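Cookies help us keep this blog running. By reading on you accept them. Accept | Settings

Learning the words for a bicycle

20/12/2025

7 comments | 5 shares

When I moved to Nalleck I believed that my English was good. I had read novels in it, I had passed two exams, and I could write a polite letter to a landlord. Then in June the back wheel of my bicycle began to make a noise, and I went to the repair shop on Lolport Street and found out that I could not say anything at all.

I knew "wheel" and "chain" and "brake." After that I had nothing. I said to the man, "The thing in the middle is making a sound." He asked me which thing. I pointed. He said a word that I heard as "hob," and I went home and looked for it and learned that a hob is a place where you put a pot. It took me one more evening to find "hub."

Since then I keep a small notebook only for these words. My teacher in school gave us the words for feelings and for the weather and for the environment, and I am thankful for them, but there was never a lesson about the inside of a machine. I think many people who learn a language as adults have the same hole. We can discuss an election, and we cannot buy a screw.

The notebook has grown over the months. Some words I like very much. "Spoke" is strange to me, because it is also the past of "speak," and for a week I had in my head a wheel full of old conversations. "Nut" is food and also metal. "Washer" I found very confusing. I asked for one in the hardware store and I was afraid that they would bring me to the washing machines.

The hardest word was "gear." In my language we have one word for the round part with teeth, another word for the speed that you choose when you ride, and a third for the clothes and equipment that you take on a trip. In English all of these are gear. A person can put his gear in the car, change gear, and then break a gear, and a native speaker does not feel anything unusual.

There is also "sprocket," and I used it wrongly for a long time. I called every toothed wheel a sprocket, because I enjoyed saying it. A sprocket pulls a chain. A gear has teeth that meet the teeth of another gear. The plain kind, with straight teeth, is called a spur gear, and this "spur" is the same word as the metal piece on the boot of a cowboy.

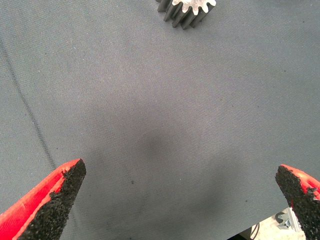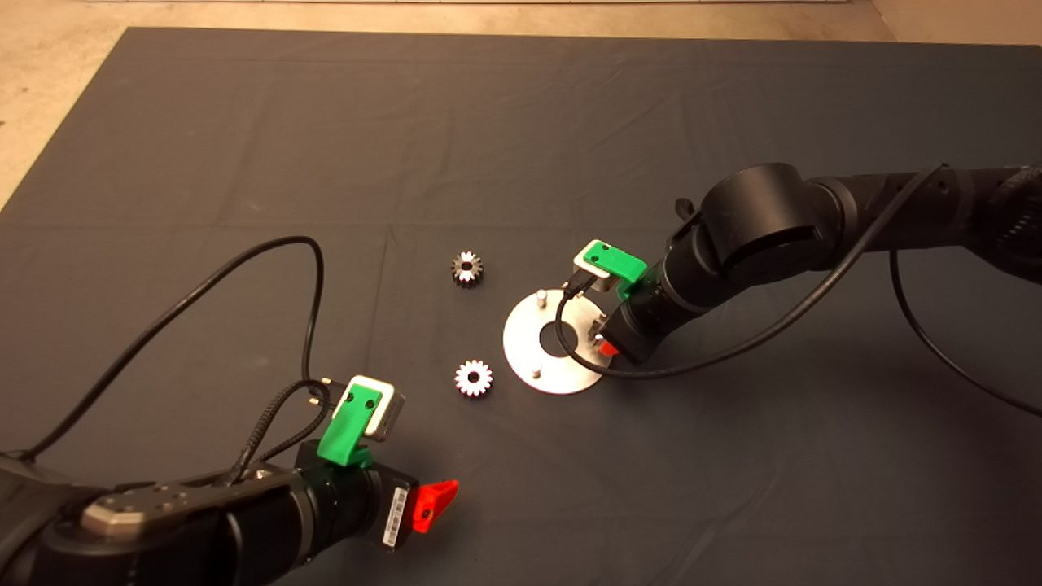
I should say something about how I study, because two readers have written to me about it. I do not use an app for these words. I tried one, Duvo, for most of a winter, and it was good for verbs, but it did not have the words I wanted. Now I read old repair manuals. The best is the Singhal manual for home mechanics, which I bought used. It has 1165 entries in the index at the back, and I go through them slowly, a page or so in the evening, with a pencil.

The manual is written in a very calm way. It says "turn until snug." I did not know "snug." I thought that it was a word for children in bed, and it is, but a bolt can also be snug. I have started to use it for other things – a jar, a door, a plan with friends – and I am told that this last one is not correct.

The small words are the real difficulty. To tighten up, to tighten down, to back off, to back out. You can strip a thread, but you do not dress it again. You "thread" a bolt "onto" something or "into" something, and I still have to stop and think which.

The noise in my bicycle was a bearing. I wrote it on the first page of the notebook, with "to bear" beside it, and under that "I cannot bear it," which I already knew from the novels.

Next I want to do the words for plumbing. I have a faucet that drips, and I would like to be ready before I make the phone call.

Share this post | 5 shares
7 comments – Leave a comment

Get new posts by email. Join 1242 other readers. Subscribe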